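Sunday, late

Homa rang at lunch to ask whether the machines had taken my job yet. I told her they're still working on folding.
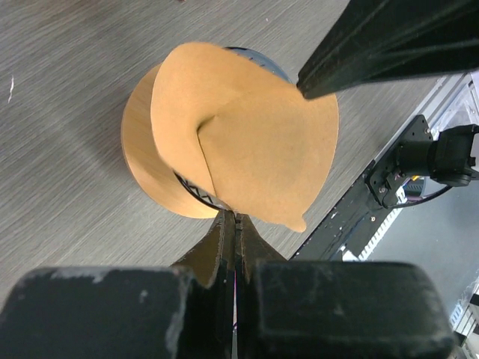 She wanted to know how long before one of them does her ironing, and I said I'd put her on the list behind me. I've been at Varnach since autumn and my own washing is on the chair as I write this, where it's been long enough to have a shape.

Floppy things are the trouble. Give an arm a block and it will put that block down in the same spot until the power bill arrives. Give it a round of something soft and it has to deal with a new object every time it touches the old one. You grab an edge and the middle goes somewhere. You let go and the edge comes back, or doesn't. My nan could do a fitted sheet while arguing with the radio, and I used to think the arguing was the clever part.

Kornél reckons two grippers are the answer to everything, one to hold and one to fuss. He may be right. It's how I do a tortilla, although I have the advantage of being able to feel when it's about to split, and of being allowed to eat the failures. The black finger pads have gone scuffed and scratched, much like Kornél and me.

He's kept a tally on the whiteboard, 769 tries to date, and next to it he's written 33, underlined twice, and won't say what it stands for. I have a theory but I'd like to keep my desk by the window.

The brochure from Vamico came on Friday. Theirs will "take care of the home", apparently, and there's a drawing of a family on a couch with their hands in their laps, looking a bit lost. No price. I left it in the tea room and somebody's already put a mug on it.

Told Homa five years for the ironing. She said I told her that five years ago, when she was still in the flat on the hill - and she's right, I did, I remember the biscuits.

Dishes now. By hand, both of them. Must ring Idahosa tomorrow about the spare cable and ask for the longer one this time.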